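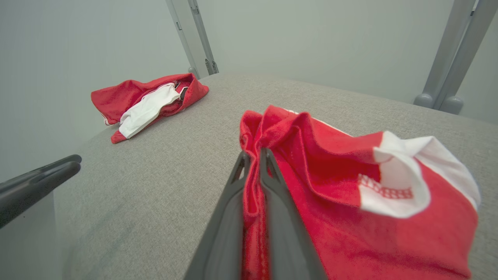 Equipment planning: second folding station, Dorkavbridge site

hagos_araya
21/09/2022
The department requests comments on the purchase of a second two-arm station. The Fesine quotation covers the arms and stand. Spare fingers are quoted separately – 133 dollars per pair from Wako, 163 from Fesine.

z.belay
I would support the Wako fingers, provided the warranty on the arms is not affected. Please obtain this in writing.

stulance_ops
I must disagree. Small knit items are the hardest part of our load, and I would not change finger suppliers before the August trial figures have been reviewed.

hagos_araya
Noted. The price difference is small against the cost of the arms. I will request written terms from both suppliers.

z.belay
Agreed. Kindly add replacement table covers to the same request.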